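Home | Galleries | Pantry | Recipes | About | Contact

Dry Goods Day: Packets on the Big Table

Print this page | E-mail this page

So every January I pull the whole dry goods shelf apart, and this year I finally did it properly – big sheet of white paper over the table, everything out, everything looked at. I'd ordered way too much from Korkport over the fall (their shipping is free once you hit a certain number of packets, and I always hit it), and a lot of it had slid to the back behind the noodles. The final tally was 94 packets. I live in a two-person household!

I put up a few words with each picture, mostly so I remember what I want to cook first. If you're here for the jars and labels, those are in the Vukstead shelf gallery from last time.

The red packet says 香辣蘸料, a spicy dipping seasoning, and I will put that kind of thing on anything: boiled potatoes, cold chicken, apple slices if I'm in a mood. The clear bag next to it is a dried mix, dark strips with some pale bits in there, and it's going straight into the soup basket.

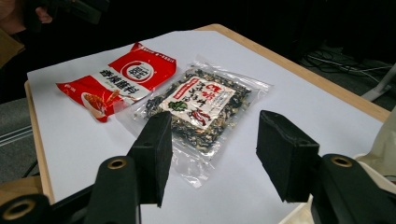 Okonkwo wrote in to say that dipping powders should never go near the stove, and that a packet kept in a cupboard over the range will clump up in a month no matter how well you fold it. The fridge door works better, apparently, with a clothespin on the fold.

I tried the fridge door after that and I'm sold, although I'm now out of fridge door. The powders went in a Zestero tub with a snap lid, standing up like file cards, and I can flip through them with one finger. Bags of dried stuff are harder because they're all lumpy and slippery and they won't stand up for anything – I lay those flat in a shallow basket, biggest on the bottom.

One more look at a bag of dark flakes with lighter beige and brown bits mixed in. I love the label on this one, with the red lettering and the little green leaf and the chili peppers.
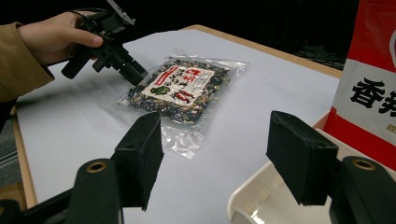

My plan for bags like this is simple soup. I do 3 cups of water, a handful of the dry mix, a spoonful of soy sauce, and then an egg stirred in at the end so it goes all ribbony. Sometimes leftover rice. It's a good lunch when it's gray out and you can't face the store, and it takes nearly no effort (the egg is the hard part).

Anyway, no new orders until the basket is down by half. I give it until March.

Back to Galleries | Print this page | E-mail this page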